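Siltham Equipment Guides
Two-arm bench cell, Humon package
Page last revised July 15, 2018

Configurations – What's included – Costs to plan for – Questions we get – Ordering

We sell this cell, so read what follows with that in mind. We have also talked several buyers out of it, and this page is mostly the conversation we had with them.

The Humon package is a pair of bench arms on a shared base, two-finger grippers, a wrist camera on each arm, a controller and a year of software. It is pitched at small laundries, care homes and repair workshops that have a lot of light handling work at table height. The sales film shows a tidy stack of towels getting taller. Your work probably doesn't look like that, and our first piece of advice is to ignore the film and put your own things on the table.

What to bring to a trial

Bring the awkward stuff. A trial run on boxes and blocks will tell you that the arms can move boxes and blocks. Soft goods are where the money goes, in fingers, in setup days and in patience. Zipped mesh wash bags are a good test piece: they are light, they give under pressure and they have a trimmed seam that a finger can either catch or slide off.
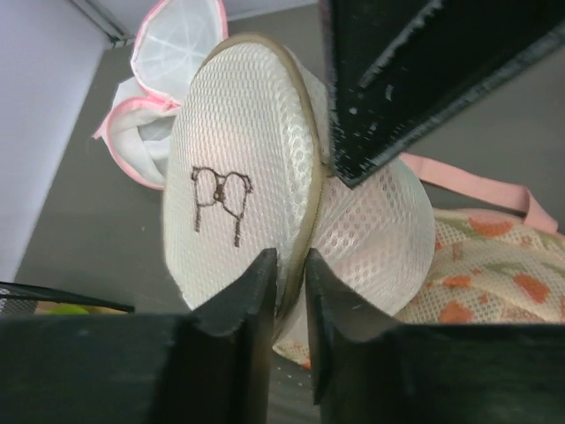
Mesh wash bag held at the bound rim.

A held bag is a fair start and proves very little by itself. Ask the person running the trial to do it again with the bag turned over, then with the bag half under another one, then with something in it. Ask for the failures to be written down. If the supplier (us included) only keeps the good runs, you have nothing to budget from.

We suggest at least 10 attempts per item before anybody talks about price. Hicham Filali, who runs our trials, will stop the clock each time he has to step in and will give you his sheet at the end. Take the sheet home. Some buyers find that the stepping-in adds up to more labour than they have now, and that is a perfectly good reason to walk away.

What's in the package

Two arms with stands and clamps
Two grippers, standard hard fingers
Wrist cameras and cabling
Controller with Pinto software, first year included
Emergency stop, one, wired
Two days on site for setup

What isn't

Table
Lighting
Guarding or floor marking
Spare fingers
Any work on your electrics
Software after the first year
Training for a second operator

The second list is the one to cost up. Most of the quotes we see from other sellers (and, we admit, our own older ones) leave half of it for you to find out later.
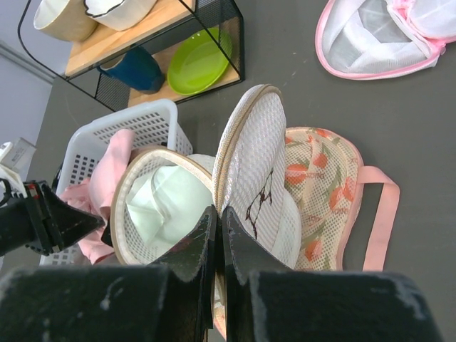
Take the table. A light folding one will shake, and once it shakes the camera setup has to be done again. You want something heavy, matt and plain, big enough that both arms can reach the same spot with room left over for whatever you are sorting into. People always forget the room left over. A basket, a shelf and a few items use up a bench very quickly, and the arms need space to come in over the top of all that as well as between it. Measure with the full clutter in place.

Then the fingers. They are a wearing part, whatever the brochure calls them. They rub on the table, on basket rims and on each other, and the edges go first. We charge 9 pounds for a single standard finger tip, and you should hold a full spare set on the shelf. Soft pads cost more and need changing more often. Whether you need them depends on what you handle, and we can't tell you that from a phone call.

Light and shine

The cameras are decent and no better than that. The software finds things by colour and outline, and both get harder to read when the room lighting is poor or comes from one side.

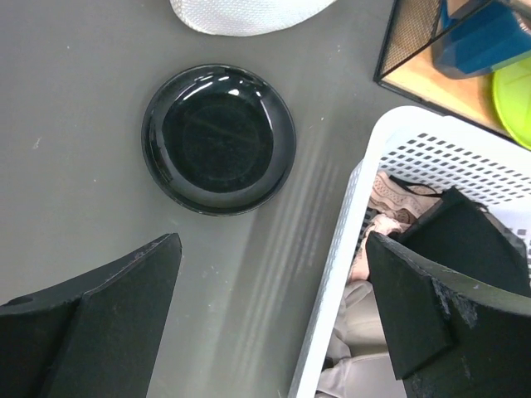 Lighting is the item buyers most often strike off the quote, and we would put it back. Ceiling lights that suit people can be a nuisance for a camera sitting on a wrist. Dark glossy things are the worst: on a round black plate you get bright white highlights along the rim, and the software has to decide whether those belong to the plate or are something else lying on it. White mesh has its own problem and can wash out altogether under a strong lamp. Two plain diffused panels, one each side, will do more for you than the camera upgrade Jatari offers as an option. We do sell the upgrade. We have yet to see a bench that needed it before it needed better lamps.

If you have a window near the bench, fit a blind. Do the trial at the time of day when your staff would use the cell.

Budget, in plain terms

We don't print the package price here as it changes with the arm length and the exchange rate. What we can give you is the part that sits outside it.

For a first year we tell people to put aside 2000 pounds for table, lamps and spares, and to treat that as spent. Software renewal from the second year is 1045 pounds, and the cell will not run new tasks without it. Tasks already taught will carry on. Do check that wording in your own contract, whoever you buy from.

Staff time is the figure we can't give you. Somebody has to teach each task, and somebody has to be near enough to sort things out when a strap catches on a finger. If your plan has that person's hours going down to nothing, the plan is wrong. The buyers who are still pleased after a year mostly moved a person from one job to another next to it, and saved something smaller than they had hoped.
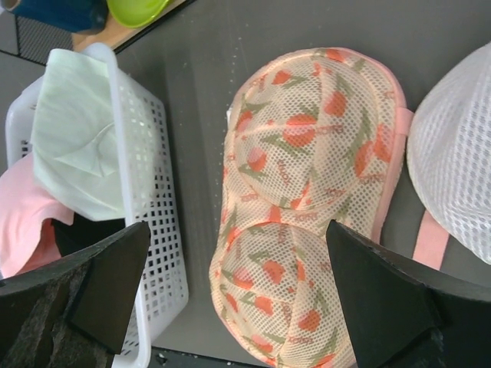
There is also the question of how many different things you handle. The cell is happiest when the range is small. Every extra shape and fabric is another round of teaching and another line on the sheet, and a printed fabric may need teaching separately from a plain one of the same shape. Before you ask for a quote, write down everything that crosses the bench in a normal week. If the list runs to several pages, come back with the dullest part of it and we'll try that.

Questions we get

Does it fold?
Flat towels, slowly. Fitted sheets, no. We would be wary of anyone who says yes to the second.

Can it open and close zips?
Sometimes, with a large pull and the bag held steady by the other arm. Don't buy it for that.

Is one arm enough?
For picking up and putting down, often yes, and it's a good deal cheaper. For anything where one part has to be held still while another moves, you will want both.

Can we rent first?
Yes, by the month, with the setup charge paid up front. The setup charge isn't refunded. Rentals start again in May; until then only trials are available.

What about resale?
Poor. Treat the arms as worth very little by the time the software has been renewed twice.

Ordering

Trials are free for the first half day at our Siltham workshop. Bring your own goods in the containers they normally travel in. Quotes are held for a month and list every exclusion on the front page. If you have a quote from another seller, send it over with the prices blacked out and Hicham will mark what's missing.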